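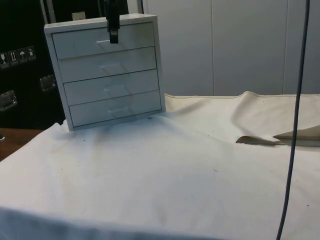

**How do I move my nation to another region without losing my World Assembly membership?**

Use the Move button on the new region's page. Membership travels with the nation, but your endorsements from the old region are lost the moment you arrive.

## Before you move

1. Read the new region's front page. Cirndale, for instance, asks newcomers to post in the welcome thread before voting in any regional poll.
2. Check whether the region has a password. Allberg does, and the gatekeepers there can take a day to reply to a telegram.
3. If you hold a regional office, resign it first and tell the delegate.
4. Withdraw endorsements you have given. They lapse when you leave, but some regions treat it as good manners.

## Making the move

Log in as the nation you want to move. Open the region's page, scroll past the map and press **Move**. If there is a password, type it exactly, capitals included.

Your issues, policies and statistics stay as they were. Only your regional rankings change. Galtititz was 3rd for Public Transport in its old region and 605th in the new one, with the same trams.

## After you arrive

- Post a short hello on the message board. Two lines will do.
- Endorse the delegate if the region asks for it.
- Ask for endorsements only if local rules allow it. Quintana has a cap of five for new arrivals.
- Update any factbook that names your old region. Dispatches do not change by themselves.

## Puppets

Each puppet has to be moved separately, and only one of your nations may be in the World Assembly at a time. If you want a different nation to hold the seat, resign with the first one, then apply with the second and wait for the confirmation email.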